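Nernbridge Shared Workshop
Arm build group: minutes of meeting
Date: 2024-09-17
Place: main bench, Nernbridge

1. Minutes of the last meeting
Agreed with one correction. The spare servos were bought out of the group fund and not given by Chettiar. The invoice is in the folder.

2. Printed parts
All the parts for the Okska arm are now printed. The second forearm link took two goes because the first lifted off the bed at one corner. 325 g of white filament is left on the open reel, enough for a spare set of gripper fingers. The fingers will be printed before December.

3. Bench layout
The arm stays clamped at the far side of the table. The paper is to be left down between sessions, as the positions in the program are measured from its edges. Anyone who has to lift it should mark the corners in pencil first. 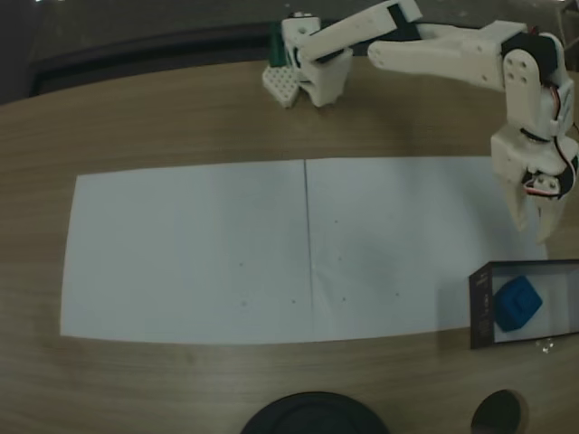
The group discussed whether to replace the two sheets with one large one. The join has not caused trouble so far. It was left as it is, and a roll of paper will be priced for next time.

4. Pick and place program
The task is unchanged: pick up the blue cube from the paper and put it in the open box. The target remains 18 good runs in a row before anything else is tried. Two members felt the arm comes down too fast over the cube. The downward move will be slowed and the wait before closing set to 430 milliseconds. The old settings are to be kept in a separate file.

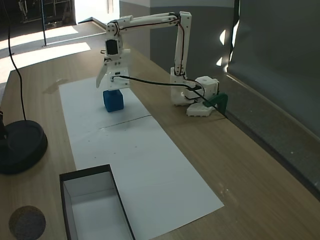 Item 4: gripper over the cube, with the open box at the near end of the paper.

5. Wiring
It was asked whether the thick black cable could be routed further from the base. Agreed to try a longer one with a printed clip on the upright. Jirkeck has quoted for cable and connectors and the price was accepted.

6. Money
The fund stands at £100 before the Jirkeck order. No change to the monthly payment.

7. Any other business
The small screwdrivers must go back in the rack after use. The bench lamp needs a new plug.

Next meeting: same place, date to be sent round by email.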